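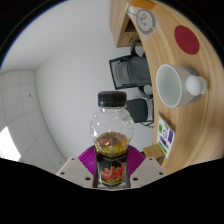 How does a robot learn to pick stuff up?
Sodgate School Robot Club, page for new members (grades 3 to 5)
08/11/2022

Robots don't have hands like yours. Ours has a gripper. Two soft fingers that squeeze. We call the project Minder, after our robot.

So how does it know what to do? We show it. One of us holds a gripper just like the robot's and does the job by hand. Pick up, move, put down. A camera on the gripper records the whole thing. Then the computer studies it.

Once is not enough. Not even close! Think about learning to ride a bike. Minder needs over 200 tries of the same job before it gets any good. We do 20 each and then swap, arms get tired.

Why soft fingers? Try this at home. Pick up an egg with two rulers. Now two sponges. Easier, right? Soft fingers bend around things. The thin ribs help with grip.

Bottles are tricky. Smooth sides, round, and see-through too. A camera can look right thru clear plastic and see the chair behind it. Confusing for a computer! And liquid sloshes when you move. Go slow.

Words to know
Gripper: the robot's hand.
Demo: one try, start to finish.
Data: all the demos together.

Rules for demos
Squeeze gently.
Keep your other hand out of the way.
Dropped it? Fine. Say "drop" and start agian.
Don't open the bottles. Ever.

When do we meet? Tuesdays after school, room 11. Bring a snack, not a sticky one. In January we take Minder to the Girard fair and it has to move a bottle by itself, no help from us. Still lots of demos to go before then, so come do some.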